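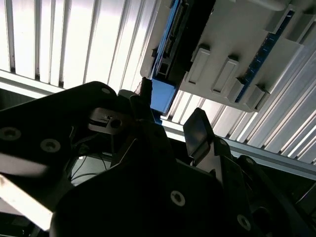 4. Colocación y ajuste del estante alto

Antes de subir el estante Hisoseck a su sitio conviene dedicar un rato tranquilo a la zona donde va a quedar colgado, porque casi todo lo que da guerra en este capítulo se ve mejor desde abajo que de frente. Le pedimos que se agache un poco, levante la vista y mire hacia arriba con buena luz. El metal negro mate apenas devuelve la claridad: las placas se funden unas con otras y lo que salta a la vista son los cantos y las cabezas gris claro de los tornillos, con su hueco hexagonal. Esas cabezas son una buena referencia para orientarse cuando se trabaja con los brazos en alto, así que acostúmbrese a buscarlas antes de acercar la llave. Una linterna pequeña apoyada a un lado, nunca justo debajo, ayuda muchísimo.

Lo que va a necesitar

El estante, ya montado según el capítulo 3
2 escuadras de pared con su bolsita de tornillos
2 topes laterales
La llave hexagonal que viene en la caja
Un nivel, un lápiz blando y un paño seco
Una escalera baja y estable (no se suministra)

Nota: si su estante es de la serie Zininlow, las escuadras son más cortas y llevan el orificio de ajuste en el otro extremo. Los pasos son los mismos, pero consulte el dibujo de la tapa posterior para saber qué lado mira hacia la pared.

Preparación

1. Vacíe la encimera o la mesa que quede debajo. Ya sabemos que da pereza, y más si la cafetera lleva años en el mismo rincón, pero un tornillo que cae desde arriba rebota en los sitios más inesperados.

2. Pase el paño por la pared y por la parte inferior del estante. El polvo fino de la caja se queda pegado al acabado mate y después cuesta sacarlo de las esquinas.

3. Decida la altura con el estante en la mano y, si puede ser, con la persona que más lo vaya a usar delante. Marque con el lápiz una línea horizontal y compruébela con el nivel. Deje 20 cm libres entre el estante y el techo – con menos espacio se hace muy incómodo meter la mano hasta el fondo.

Precaución: antes de taladrar, averigüe por dónde pasan los cables y las tuberías. Si tiene dudas, pregunte a un electricista o elija otra pared. El taco incluido sirve para ladrillo y hormigón; para tabique de yeso hay que comprar el adecuado.

Fijación de las escuadras

4. Presente la primera escuadra sobre la línea y marque los orificios. Haga lo mismo con la segunda. Mida la distancia entre las dos arriba y abajo: tiene que salir la misma cifra. Si no sale, borre y vuelva a marcar ahora, que todavía no hay agujeros.

5. Taladre, introduzca los tacos y atornille las escuadras sin llegar a apretar del todo. Deben poder moverse un poquito con la mano.

6. Suba el estante y apóyelo sobre las escuadras. Este paso es para dos personas. Una sujeta por delante y la otra mira desde abajo y va guiando con la voz hasta que los orificios coincidan. Hablen con calma y pónganse de acuerdo en lo que significa «un poco a la derecha» antes de empezar, porque visto desde abajo es fácil confundirse.

7. Introduzca a mano los tornillos inferiores y gírelos unas vueltas con los dedos. Si alguno se resiste desde el principio, sáquelo y vuelva a probar; seguramente ha entrado torcido. No lo fuerce con la llave.

8. Compruebe el nivel una vez más y apriete por fin, primero los tornillos de la pared y después los de abajo, alternando de un lado a otro. La llave hexagonal debe entrar hasta el fondo del hueco. Cuando entra solo a medias redondea las aristas, y una cabeza redondeada hace sufrir mucho el día que uno se muda.

Precaución: no se coloque con la cara justo debajo del estante mientras aprieta. Trabaje un poco de lado y, si lleva gafas, déjeselas puestas.

Topes laterales

9. Coloque los topes en los extremos, con la parte lisa hacia dentro. Se sujetan a presión y hacen un chasquido bastante claro al encajar.

10. Tire suavemente de cada tope hacia arriba. Si se suelta, gírelo media vuelta y repita.

Carga

11. Reparta el peso empezando por los extremos y terminando por el centro. El estante admite 11 kg en total, bien distribuidos. Las fuentes pesadas van mejor pegadas a la pared; delante deje lo que coja a diario, como tazas, especias o ese bote de galletas que siempre acaba en primera fila.

Nota: es normal oír algún crujido leve durante los primeros días, mientras las piezas se asientan. Al cabo de una semana repase los tornillos con la llave, sin apretar más de lo necesario, y vuelva a mirar el conjunto desde abajo con la linterna. Si ve que una cabeza ha quedado más salida que las demás, descargue el estante antes de tocarla.

Piezas de repuesto

Las escuadras y los topes se pueden pedir sueltos a Fendow, indicando el modelo que figura en la etiqueta de la caja. Los tornillos del juego Stępień tienen otra longitud y no deben mezclarse con los de este estante, aunque la llave entre en los dos.

Para la limpieza diaria, vaya al capítulo 5.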